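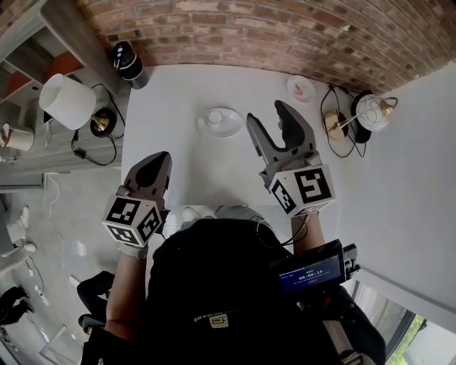
A square white table, two grippers, and a shoulder-mounted screen reading 00:00:14.

Home | Books | Authors | Events | Contact

Volside Press
October, by Davina Haldane
29 shares | 15 comments

We've got a new one from Shiuli Miah, and I've been dying to tell you!

The Ferry Clerk is out this month from Volside Press. It's Shiuli's second novel (yes, the same Shiuli who wrote Carrasco), and at 363 pages it's a good deal longer than her first. I read the manuscript over two nights and missed my stop on the train the next morning.

The story follows a ticket clerk who starts finding letters tucked into the lost property box, all of them addressed to her late mother. I won't say more than that, except that chapter 10 made me put the kettle on and sit down for a bit.

Jabari Okoth edited the book and Oduor Temba drew the cover, a little green ferry that I now want on a mug.

Shiuli will be reading at Hukico Books on Wednesday at 7 p.m., with Obadia Nyanda asking the questions. Entry is free, but do email me if you'd like a seat near the front. Review copies are ready too, in print or as an e-book, so just tell me which you want.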